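Ticket 516 - Kitchen scale, staff pantry, gives up after a few seconds
Opened by: Tien-fu Leung
Status: Open (was Closed, was Open)
Unit: Luneo counter scale, bought through Savby
Priority: Low, according to everyone who doesn't bake

Reported problem
Scale turns on, shows zero, thinks about it, turns off. Sometimes it stays on long enough to weigh an egg. It has never stayed on long enough to weigh the flour, and that is the part I need.

Tried so far
1. New batteries. No change.
2. Different new batteries, because the first reply on this ticket was "have you tried new batteries." No change.
3. Moved it off the wobbly end of the counter. It now turns off on a level surface.
4. Reset per the Luneo leaflet: hold the button for 15 seconds. The scale turned itself off at 12. I choose to count this as a partial success.

Update, December 3, 2025
Opened it up. Six screws, one of them under the rating sticker, naturally. Carketti sent a replacement board and a battery lead in the same padded envelope, with no diagram and a packing slip for somebody else's toaster. 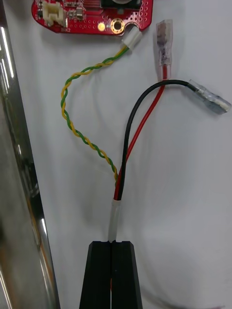 Attachment 1: red board, with the yellow/green twisted pair plugged in near the notch. Red and black wires end in spade terminals with clear sleeves.

Notes on the lead: the red and black share a bit of clear sleeving, so please don't pull them apart to make them "reach." The spades are the female kind. The old battery tabs in my case are narrow and slightly bent, and I would like them to stay only slightly bent.

Reply from Tsai parts desk
Please confirm the lead matches the battery compartment. Have you tried new batteries?

Reply from Tien-fu
See items 1 and 2. The compartment takes a lead of about 70 mm from tab to board. I'll measure the new one flat before fitting it. I would also like to know whether the plug by the notch is the one for the load cell - the leaflet calls it "the connector," and there is more than one.

Still to do
- Answer on the connector question (Tsai)
- Clean the flour out of the case (me, apparently)
- Fit board and lead, then leave the scale on with a full mixing bowl
- Find the sixth screw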